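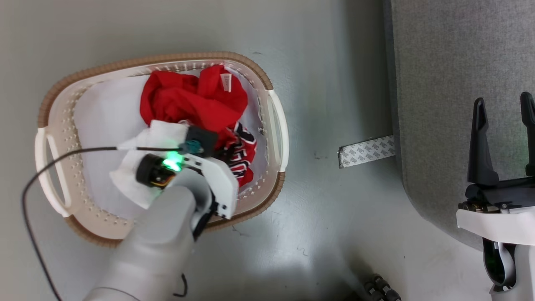
Textile maker Rostesska says it will bring back its archive of printed fabrics this fall, starting with a line of scarves and furnishing cloth due in October. The announcement, dated 2025-09-05, leans hard on the word "heritage" and says much less about who will be doing the weaving. That matters to anyone who buys cloth for more than the story attached to it. Most of what people own ends up in the wash, and a famous old pattern on a fabric that can't take washing is a poor bargain.

The company plans to reissue 48 designs from its pattern books, most of them florals and stripes drawn for the dress trade between the wars. It has not said how they were picked. Nor has it explained why the first batch leaves out the woven brocades that made its reputation, though cost is an easy guess. Brocade is slow to make and needs looms that few mills still run. Printing an old brocade pattern onto flat cloth is quick, and from across a room it can pass. Up close it doesn't.

Production will be split between Rostesska and Jullex, a finishing firm that bought a share of the business three years ago. Jullex has put its name on revivals before. Its last one, a set of curtain fabrics sold under the Lurkel label, drew praise for its colors and then a run of complaints about fading. Lurkel blamed strong sunlight, an odd defense for a curtain. The range was dropped after four seasons, and the web page about it is gone.

This time, the firms say, the dyes are better. They have released no test results. Asked for wash and light ratings, a spokesperson said the figures would be "shared with trade partners at the right moment." Shoppers, it seems, will have to wait for the care label.

There is also the matter of the archive itself. Part of it was sold years ago to the Furukawa collection, which holds sample books and a large group of painted designs on paper. Furukawa confirmed that it has lent material for copying but said it had no part in choosing the fabrics or checking the finished cloth. The press release calls the two sides "close partners in preservation" – a generous way to describe a loan.

None of this means the fabrics will be bad. The few swatches shown to buyers last month were handsome, and one dark green stripe looked as good as anything sold at its price. But swatches are made with care, and long runs often aren't. The artists who drew the patterns, many of them freelancers paid by the sheet, are not named anywhere in the launch material. Rostesska says credits may be added to its website later.

Prices have not been set. Orders from stores open in October, with the scarves shipping first and the furnishing cloth to follow.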